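Ticket 748
Product: Domden flat-pack carton, brown
Opened: May 13, 2022
Status: Resolved
Category: Packing and storage

Problem reported
The carton will not fold square. The flaps lift again as soon as they are let go, and the tape pulls away at one corner. Same result on 2 cartons from the same bundle. The bundle came from the Brirkel store and had been stood on end behind a door.

Step 1. Asked for the carton to be laid out on a table with nothing under it, and for the fold line to be checked with a flat hand. The fold should run straight from side to side. A second line close to it means the board has been bent in the wrong place.

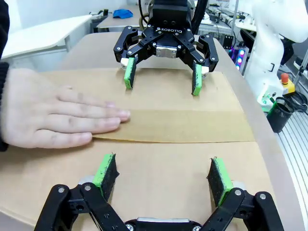

Hand flat on the board, fold line across the middle.

Reply: one fold line only, no second line. The section past the fold sits a little high. Board is not torn.

Step 2. Asked for the board to be pressed down with both hands, working out from the fold towards the edges, then turned over and done again. Do not use a ruler or the side of a tin on the fold, it splits the outer paper. 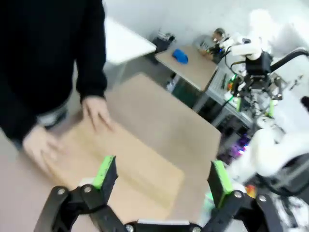 Pressing the sheet with both hands.

Reply: better on the first side. Second side still springs up by the width of a finger. Left overnight under a stack of Shao catalogues, over 82 of them, and checked again in the morning. Flat enough to fold.

Step 3. Asked for the cut edges to be looked at from the side. If the wavy layer has been crushed, the corner will not hold tape whatever is done to the fold, and the carton should go in the recycling. 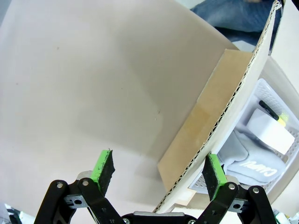
Reply: edges fine, waves still open all the way along. Carton folded and taped with Sternura 2 inch tape, one strip along the join and one across each end. Corner held.

Second carton done the same way. It took longer and one flap is still slightly bowed, but it closes.

Advice given: keep the rest of the bundle flat, under a bed or on top of a cupboard. Fold each flap back once by hand before taping.

Replacement not needed. Ticket closed. Reopen if the tape lifts again before July.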